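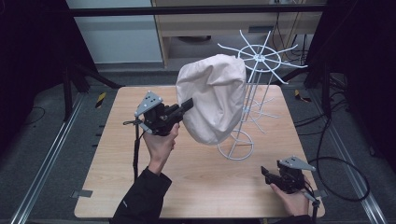
Drying bags and cloths indoors in an apartment with no balcony

mossgate
18 Mar 2024
We moved in February and the new place has no balcony and no hookup for a dryer. The machines in the basement cost too much to run for a few small things. Sheets and jeans go to the laundromat. My problem is cloth shopping bags, dish towels, socks and the covers off the chair cushions. Right now they hang over the doors and the paint is starting to mark. What do you all use? The main room is small and I can't drill into the walls.

tk_1306
Folding floor rack, the Kusberg one with two levels. Mine has been up every day for years. It folds flat behind the bedroom door.

pellworth
I had the Kusberg and gave it away. The legs stick out and I tripped on it every night. For small stuff a tabletop rack with arms is better. It can go on the table overnight and on top of the closet in the morning.

tk_1306
Those tip over. Put a wet towel on one side and down it goes.

pellworth
Only if you load one side. Hang something across from it. And spin the stuff in the washer first, a dripping towel shouldn't be on any rack indoors.

hallwaylamp
What does a cloth bag take to dry for you guys? Mine are still damp at the seams the next day.

pellworth
Turn it inside out and hang it by the bottom corners so the opening faces down. If you bunch it over the arm the folds stay wet.

rustybasin
I disagree about the corners. Hanging by the bottom stretched the base on mine. I use the handles and prop the bag open with a rolled magazine.

mossgate
My bags are thin cotton so stretching isn't a big worry. Does anybody run a dehumidifier? I was looking at the small Ulix.

hallwaylamp
I have the Ulix. It draws 500 watts and you can hear it through the wall. It does work, but I'd try a fan first.

tk_1306
Fan and a cracked window. In winter too, ten minutes at a time. A dehumidifier for socks is a waste of money.

rustybasin
Not if you get mold behind the dresser like I did. Depends on the building. Check the outside wall before you decide.

mossgate
Outside wall looks fine so far. I'll start with a tabletop rack and the fan I already own. The cushion covers can go to the laundromat with the sheets.

pellworth
Measure the top of the closet before you buy. Mine clears the ceiling by 2 inches.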